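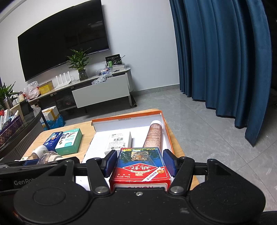
Spielkarten Nr. 975 zwischen den Greiferbacken, auf dem Tisch ist noch etwas in der offenen Schachtel.

Start | Finanzierung | Kauf & Notar | Vermieten | Rechner

Die Objektmappe für das Bankgespräch: eine Anleitung

Von Retno Latuheru, Januar 2021
Lesezeit: 4 Minuten

Wer zum ersten Mal ein Mietshaus finanzieren will, bereitet gern eine Rede vor. Die Bank möchte keine Rede. Sie möchte Unterlagen, und zwar in einer Reihenfolge, in der man sie auch findet. Ich habe meine erste Anfrage mit einem Ordner gestellt, in dem der Grundbuchauszug hinter der Heizkostenabrechnung steckte. Der Sachbearbeiter war sehr höflich. Das Darlehen bekam jemand anders.

Schritt 1: Das Deckblatt

Eine Seite, mehr nicht. Adresse, Baujahr, Wohnfläche, Kaufpreis, gewünschte Darlehenssumme, Eigenkapital. Wörter wie »Filetstück« oder »Rohdiamant« streichen Sie bitte wieder, die stehen schon im Exposé des Maklers und haben dort genug Schaden angerichtet.

Schritt 2: Die Mieterliste

Pro Einheit eine Zeile: Lage im Haus, Fläche, Kaltmiete, Vorauszahlung, Mietbeginn. Leerstand wird als Leerstand eingetragen und heißt nicht »Entwicklungspotenzial im Dachgeschoss«. Legen Sie die Mietverträge in derselben Reihenfolge dahinter. Fehlt einer, schreiben Sie es dazu und fordern Sie ihn beim Verkäufer an, am besten schriftlich. Mündliche Verträge gibt es, leider meistens mit den Leuten im Erdgeschoss.

Schritt 3: Rechnen, und zwar unfreundlich

Nehmen Sie die Jahreskaltmiete und ziehen Sie die nicht umlegbaren Kosten ab, also Verwaltung, Instandhaltung und Mietausfall. Was übrig bleibt, muss Zins und Tilgung tragen. Ich kalkuliere zusätzlich eine Variante mit 10 Prozent weniger Miete. Geht sie nicht auf, rechne ich sie trotzdem nicht schöner, auch wenn die Tabelle dazu einlädt.

Beim Haus in der Straße hinter dem alten Buvard-Lager fehlten am Ende etwa 200 Euro im Monat. Mein Geschäftspartner Herman Lubis fand das vernachlässigbar. Wir haben es nicht gekauft, und er erwähnt es bis heute bei jedem Abendessen.

Schritt 4: Eigenkapital belegen

Kontoauszüge, Depotauszug, gegebenenfalls der Schenkungsvertrag der Eltern. Ein Screenshot aus der Banking-App ist kein Nachweis. Auch nicht, wenn er farbig ausgedruckt wurde.

Schritt 5: Die Sanierungsliste

Teilen Sie die Arbeiten in zwei Spalten auf: was im ersten Jahr gemacht werden muss und was warten kann. Hinter jede Position gehört ein Betrag und die Quelle dafür, etwa ein Angebot oder eine eigene Schätzung. Schwager, die »das am Wochenende machen«, führen Sie mit dem Preis eines Fachbetriebs auf.

Schritt 6: Verschicken und nachfassen

Fassen Sie alles in einer einzigen PDF-Datei mit Lesezeichen zusammen. Bei mir heißt so eine Datei zum Beispiel »Medmont_Objektmappe_V2«, eine Fassung »final_final_neu« hat noch keinen Kreditausschuss beeindruckt. Planen Sie für das Gespräch 15 Minuten ein, in denen Sie nur Fragen beantworten. Nach einer Woche dürfen Sie anrufen. Nach zwei Tagen auch, aber dann erfahren Sie nur, dass die Mappe eingegangen ist.

Kommt eine Absage, fragen Sie nach dem Grund und notieren Sie ihn auf dem Deckblatt der eigenen Kopie. Bei der nächsten Bank fangen Sie mit genau diesem Punkt an.

Kontakt | Impressum | © Osman Immobilienwissen | Nach oben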